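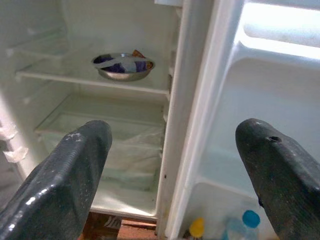
Build the Robot Around the Refrigerator You Have

Most home robot projects I read about start with a table. The table is a good height, the lighting is even, and the objects are blocks or cups chosen because they are easy to grab. The builder gets the arms working there and plans to move to the kitchen later. Very few of them get to the kitchen. I think we should start with an appliance, and I think it should be a refrigerator.

I have two arms and a small single-door refrigerator. The arms came as a kit from Delel, the gripper mounts are my own, and the control software is Pant with a lot of my changes on top. The whole build has cost me $1,574, and the refrigerator was the cheapest part of it. It has also taught me more than the rest put together.

Height was the first lesson. My arms are mounted fairly low and could not be raised without rebuilding the base, so I raised the refrigerator on two stacks of bricks and put flattened cardboard under them to save the tile. People on the Jenudcombe forum told me this was cheating. Their argument is that a home robot has to deal with the home as it is.

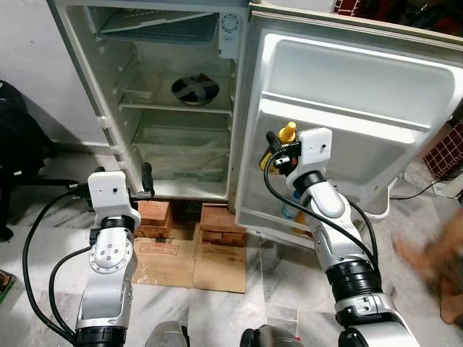
I don't agree. People put washing machines on pedestals and microwaves on shelves to save their own backs, and no one calls that cheating. If a few bricks bring the door shelf into reach, the bricks are part of the design. A builder who insists on an arm that can reach everything will spend a year on the arm and own nothing useful at the end of it.

The door shelf is the place to work, by the way. Bottles stand close together there behind a raised edge, and the fingers have to come down between the bottle and the door liner. A squeeze bottle with a pointed cap is a different problem from a round water bottle, and both are different from a bowl on a shelf. You can practice all three without moving the robot. On a table I would have needed three setups.

Then there is the light. White plastic throws glare back at a camera near the gripper, and clear drawers and shelves are hard to pick out against white walls. My software did fine on the bench and fell apart the first Wednesday I pointed it at an open door. I lost 17 days to that and I would rather lose them early.
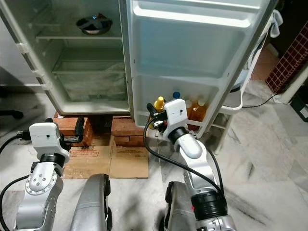

The same goes for cables. Mine hang in loops beside the arms, and a loop that is harmless over a bench can catch on a shelf or a door. I have rerouted them 7 times. Dendano sells a neat sleeve kit for this, and I may buy it once I know where the cables need to go. Buying it first would have fixed them in the wrong place.

The fair objection is that a refrigerator is too hard for a first project and people will quit. Some will. But people also quit after six months of stacking blocks, because they can't see what it is for. Anyone in the house understands a robot that hands over the ketchup, even a slow one.

I plan to keep at this through June and stay under $2,000. The next job is the crisper drawer, which needs a steady pull and doesn't forgive a crooked one.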